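Vine weevil

The vine weevil (Otiorhynchus sulcatus) is a beetle native to Europe and a widespread pest of ornamental plants and soft fruit. Adults eat the leaves, while the larvae live in soil or compost and feed on roots. The second of these is by far the more serious form of damage, especially to plants grown in pots.

Description

The adult is dull black with small yellowish patches on the wing cases, and measures up to 9 mm in length. It cannot fly, but climbs well. The larva is a legless, creamy white grub with a brown head, usually found curled into a C shape.

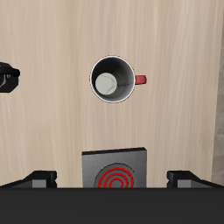 Life cycle

Almost all adults are female and lay eggs without mating. A single female may produce several hundred eggs over the summer, dropping them on or near the surface of the compost. Larvae feed through autumn and, in mild districts, well past December. They pupate in spring, and new adults emerge from late spring onwards.

Damage

Adults feed at night and cut irregular notches in leaf margins. Rhododendron, euonymus and strawberry are often affected.
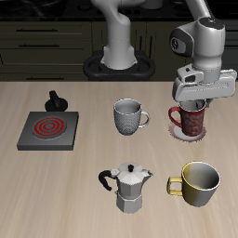 Such notching is unsightly but rarely weakens an established plant. Root feeding is often noticed only when the plant wilts, by which time few roots may remain. Cyclamen, heuchera and primula are particularly at risk.

Control

Adults may be collected by torchlight on mild evenings. Pathogenic nematodes, watered into moist compost in late summer, are effective against the larvae – provided that the soil is warm enough.
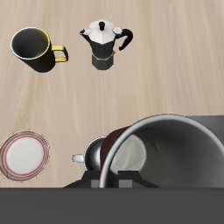 Black mug with a yellow handle on a wooden tabletop.

In a trial at the Wilto nursery, 400 potted heucheras were treated with nematodes and 88 were later found to contain live grubs. The grower now inspects the roots of all bought-in stock before potting on.
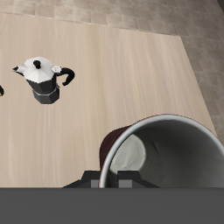

Octagonal moka pot on a tabletop, with tiled floor beyond.

See also

Black vine thrips
Leatherjacket
Biological pest control

Page last edited May 2, 2024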